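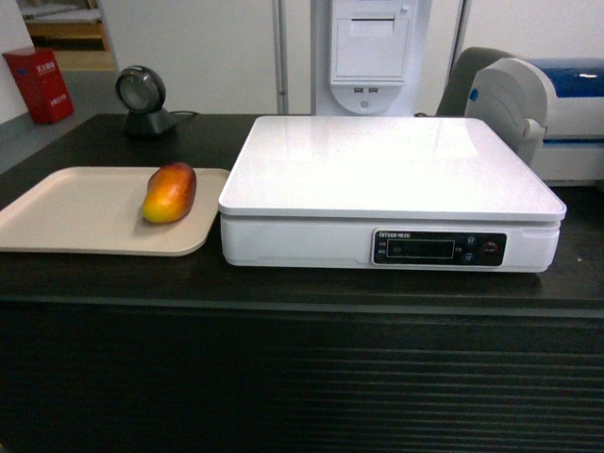
Home | About | Letters | Archive

My Grandfather's Footlocker, Part Two

Tuesday, July 30, 2019

So I finally got the second latch open! If you missed the first post, the short version is that my mother handed me Grandpa's Army footlocker when she moved, and it sat in my hall closet all winter with a vacuum cleaner on top of it. One latch opened fine. The other took penetrating oil, a butter knife and a lot of muttering.

I'd expected uniforms. There is one, a wool jacket that smells like a church basement, but most of the space is taken up with paper. Pay slips, a mess hall menu from Thanksgiving, a booklet on caring for your feet (well thumbed, poor man), and 58 letters tied up with bootlace. He was a supply clerk. He always told us he'd "counted blankets for two years," and we figured he was being modest. Well, I've now read 16 of the letters and he really did count blankets. In one of them he's furious about a shipment that came in 48 short, and he goes on about it for a page and a half before he remembers to ask how my grandmother is doing.

I love that letter. I read it to my mother over the phone and she had to put me down for a minute because she was laughing so hard.

The name that keeps coming up is Brenton. No first name, just Brenton this and Brenton that. Brenton snores, Brenton owes him money, Brenton has been made sergeant and is now impossible. I'd love to know who he was. My friend Beril Polat used to work in a county veterans office and she says the unit rosters are the place to start, so I've sent off a request and been told to expect a wait. I also asked for Grandpa's own service file while I was at it. You need the service number for that, or at least it goes quicker with one, and his is stenciled right there inside the lid.

A couple of you asked how I'm storing everything. The letters are out of the bootlace and lying flat in a proper archival box, a pack of 100 clear sleeves is on order, and the jacket is wrapped in a clean cotton sheet until I work out what to do about the moth holes in the left cuff. I'm leaving the menu out on my desk for now. They had oyster stuffing and two kinds of pie.

I should be through the rest of the letters by October. If anyone out there had a father or grandfather named Brenton who snored, please write to me!

Get new posts by email. Enter your address and click Subscribe. You can unsubscribe at any time.

Contact | © 2019 All rights reserved | Back to top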